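Filter coffee at Tovilham: water first, then paper

The head of brewing at Tovilham has spent nine years on one question: why the same beans taste different in two towns on the same trunk main. The answer, in this account, is mostly bicarbonate.

"People buy a better grinder," the brewer says. "They should buy a drop test kit. Hardness tells you about extraction, but alkalinity tells you whether the acids will survive."

The house recipe sets alkalinity at 40 parts per million and total hardness at 100, both as calcium carbonate. Tap water is stripped in a Steltix unit and the minerals are added back by weight.

"I don't chase a perfect figure. I want the same figure in April as in October."

Glass servers are used throughout, for ease of cleaning.

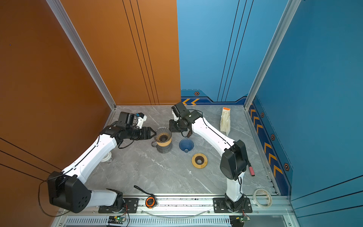
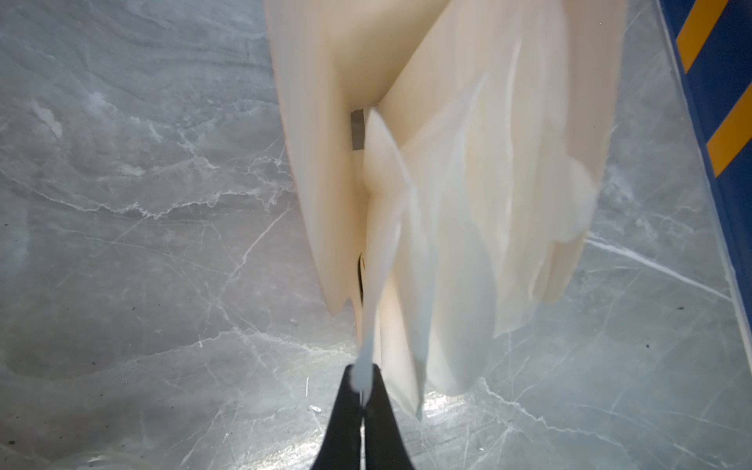

Paper and flow

Filter papers were the second variable. The brewer compared Foveo and Ekinci papers over 100 brews, with dose and grind fixed, and logged drawdown time for each.

"The spread within one box was wider than the gap between the two makes. That was annoying, as I had already written the order."

Rinsing remains standard practice, with the rinse water discarded before dosing. The next trial concerns magnesium, and the salts are on order.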